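The slow business of drying a board

Timber leaves the saw heavier than most people expect. A freshly cut plank can hold more than half its dry weight again in water, and in some species the water outweighs the wood. Before it can become a shelf or a door, most of that water has to be removed, and the speed of removal decides how much of the plank is usable.

At Brennan, a small drying yard with two kilns and a long open shed, the work is run by Drita Jurić. She trained as a chemist and came to timber by way of paint. Her stock is mostly ash, sycamore and beech, bought as whole logs and sawn on site.

"People ask how long it takes and I ask them how thick it is," she says. "Twice the thickness is a good deal more than twice the time."

Water sits in wood in two ways. Free water lies in the hollow of each cell and leaves first, with little effect on the size of the board. Bound water is held in the cell walls. Once the free water has gone, the walls begin to give up theirs, and the board starts to shrink. This threshold, called fibre saturation, falls near 30 per cent moisture content for most species. Cracks, cups and twists can start earlier if the surface is forced, but the bulk of the movement belongs to this second stage.

Shrinkage is uneven. Along the length of a board it is small enough to ignore. Across the growth rings it is moderate, and around them it is often close to double that figure. A flat-sawn board therefore tends to cup as it dries, with the edges pulling away from the heart side.

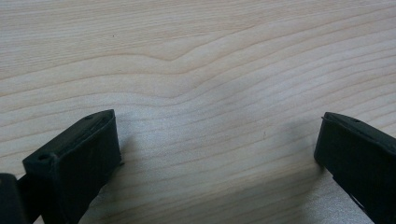

Moisture meters are the usual check, and the cheaper ones are often misread. A pin meter measures electrical resistance between two points and converts it to a percentage using a species table. Set to the wrong species, it can be out by several points. Temperature shifts the reading as well. On a pale board with fine lines that wave across the face and rise at one place into a shallow hump, the grain is plainly not running straight, and Jurić takes readings on both sides of such a bend before she trusts the average. She also cuts a sample, weighs it, dries it in an oven and weighs it again. A slice of 1000 grams that comes out at 700 has lost 300 grams of water, giving a moisture content of 43 per cent on the dry weight. It is not ready for anything indoors.

Ebenezer Baidoo, who makes staircases, buys at ten per cent and keeps the boards in his workshop for a further month. "The kiln gets it to a number," he says. "My customer's heating gets it to another one."

That second number is set by the air. Wood exchanges moisture with its surroundings until the two balance, and a centrally heated room in November will draw a board well below the level it held in an open shed — hence the gaps that appear between floorboards each winter and close again by summer.

Kiln schedules are written to keep the surface and the core from drifting too far apart. The air starts warm and humid, then becomes hotter and drier in steps, each triggered by the moisture content of the wettest samples. If the steps come too quickly, the outer layer dries in a stretched state and sets. The fault, known as case hardening, may stay hidden until the board is ripped down its length and the halves close on the blade. A final period of steaming relieves most of it.

Air drying avoids the fuel bill and takes up space instead. Jurić's stacks stand on level bearers, with dry battens of equal thickness between the layers, each directly over the one beneath. The ends are sealed with wax on the day of sawing. She turns no boards and moves no stacks until the samples stop losing weight, and the oldest ash in the shed is due for its next weighing in a fortnight.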